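Retail Stock Handling, Unit 4: Boxed Footwear
Notes for the April group
Prepared by Kerttu Laaksonen

These notes go together with the practical hour. Please read them before you come, and bring a pencil. Last term many students wrote with pen on the boxes and we could not use them again.

1. Why the box matters

A shoe box has three jobs. It protects the pair, it lets the pair stand in a stack, and it carries the label. When a customer brings back shoes in a different box, all three jobs become difficult. In the training store at Akmont we keep 600 boxes on the wall, and one pair in a wrong box can cost a whole morning of searching.

Before you put anything inside, set the open box on a flat table with the label side towards you. Take out old paper and loose price stickers. Press each corner lightly with your thumb. A corner that gives way will not carry the weight of other boxes.

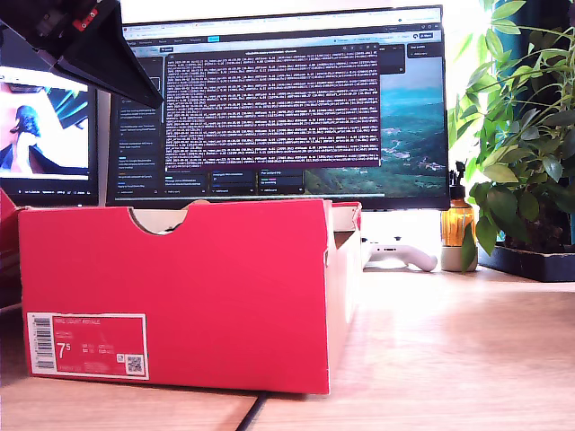

2. Reading the label

Read the label in the same order every time: model name, size, colour, barcode. The size is normally the biggest print, so it is easy to stop there, but two models can have the same size and nearly the same colour of box. Be careful with half sizes. On some labels the half is printed small and high beside the main number, and a 7.5 is quickly written down as a 7.

If the conversion columns confuse you, write only the size system which your shop uses. Fatima Hlongwane has a table of the systems and will hand it out at the start of the practical hour.

3. Preparing the table

Clear a space at least two boxes wide. The shoes stand on one side and the box on the other, so you do not reach over one to get the other. Wipe the surface first. Light suede picks up dust, and dark suede shows it.
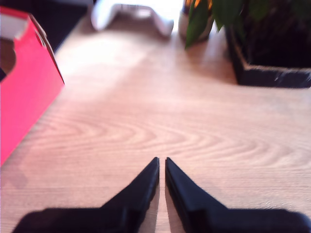
Keep the lid close to you, with its inside facing up. Small things such as spare laces can lie in it while you work.

4. Placing the shoes

Check that both shoes have the size from the label. Then lay the first shoe along the long side of the box. The second goes beside it, turned the other way, heel next to toe. Laces should be tucked inside the shoe before the lid goes on. Do not push down on a suede toe, it keeps the mark.
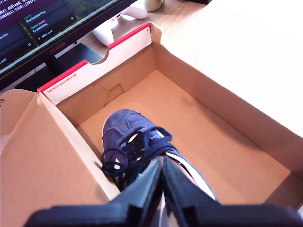
Fig. 1. Navy suede sneaker in the box, laces still loose over the top.

5. Final check

Look at the label again, read the size aloud to your partner, and only then close the box. The lid must sit level on all four sides. If it does not, open it and look at the laces and paper first.

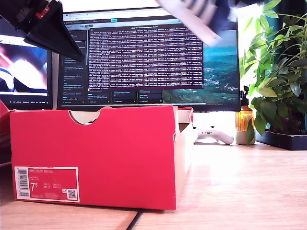 Fig. 2. Open box with the label at lower left of the front side, size 7.5.

Homework: choose one shoe box at home and copy its label in the reading order from section 2. Give it to Arvo Kinnunen before the next practical.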